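Review: Sodard hand-held grippers, the pair, after one season on our tray line

We put together meal trays for a care home. Berhe, our kitchen contractor, bought the grippers in April so staff could record table-setting work for the robot planned for next year. You hold one in each hand and do the task with the jaws. A bowl, a plate, a spoon and a beige tray make up the basic exercise. 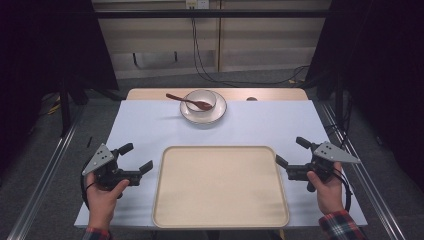
Reviewed by Yeshi Alemayehu
6 August 2021

The jaws open wide enough for our spoons and hold a handle firmly. Bowls are harder, and I still take them by the rim. The cables are my main complaint. They pull at the wrist when you reach across the table, and a wireless version would be worth paying for.

The job itself has changed. Two of us now spend mornings recording, and the others cover the line. We have logged 2,580 runs. Recording pays the same as kitchen work, which I think is wrong, as it takes training and your forearms know about it by noon. Management says hours will stay as they are once the robot arrives. I would like that in writing.
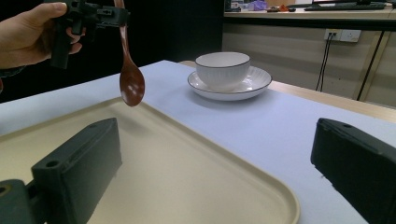

Kalkidan Kahsay commented that her kitchen was told the same about hours, and that the evening shift was shortened anyway. She would ask for the written promise before recording another run.

Four stars for the grippers.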